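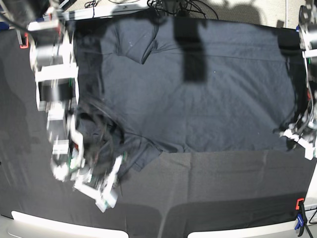 Valbona Ionescu asked, after using the previous issue of this guide, why dark shirts came out of step 4 with one side longer than the other, and whether the fault lay in the fold or in the way the shirt was first laid down. In most cases it is the laying down. The section below has been rewritten with that in mind.

6.2 Folding T-shirts and other short-sleeved tops

This section applies to plain knitted tops without buttons. For shirts with a placket, see 6.3. For anything with a hood, see 6.5.

Before you start

Clear a flat surface wider than the garment with both sleeves out. A cloth cover on the table stops the shirt sliding, but a dark shirt on a black cover is hard to see at the edges. Either change to a pale cover or find each edge by touch before folding.

Set the lamp to one side. A lamp directly overhead throws the shadow of whatever is above the table onto the cloth, and a hard-edged shadow is easily taken for a crease.

Procedure

1. Lay the shirt face down with the hem towards you.

2. Find the collar. If it has ridden up into a peak, press it flat from the centre outwards. Do not pull it.

3. Open out any bunched corners. Take hold of the sleeve or hem close to the gathered part, lift it clear of the table and lower it again. Dragging it sideways shifts the rest of the shirt.

4. Smooth the body with the flat of the hand, from collar to hem. Faint creases may be left. They do not affect the fold.

5. Place the folding board (Cludaddale, medium) on the centre of the back, top edge level with the collar seam.

6. Fold one side over the board, then turn the sleeve back on itself so that it lies inside the folded edge. Repeat on the other side.

7. Withdraw the board downwards through the hem.

8. Fold the hem up to the collar, then fold once more. The finished width should be 35 cm or less to suit the Pletbridge shelf.

Note: Heavy cotton holds a fold better if step 8 is done in thirds. The stack will be slightly higher.

Note: Lint shows more on navy and charcoal than on other colours. Go over the upper face with a lint roller after step 8, when there is less cloth to cover.

Caution: Do not fold a shirt that is still damp. Damp cotton marks along the board edge – the mark often stays until the next wash.

Caution: Keep the board away from printed areas that have been ironed within the last few minutes. The print can stick to it.

If the sides do not match

Open the shirt fully and go back to step 2. Correcting one side while the other is folded usually twists the hem.

Stacking

Place each shirt with the folded edge facing outwards. Stacks of dark tops should hold no more than 6, as the lower ones are difficult to tell apart. Spare boards are listed in section 9 under part number 41.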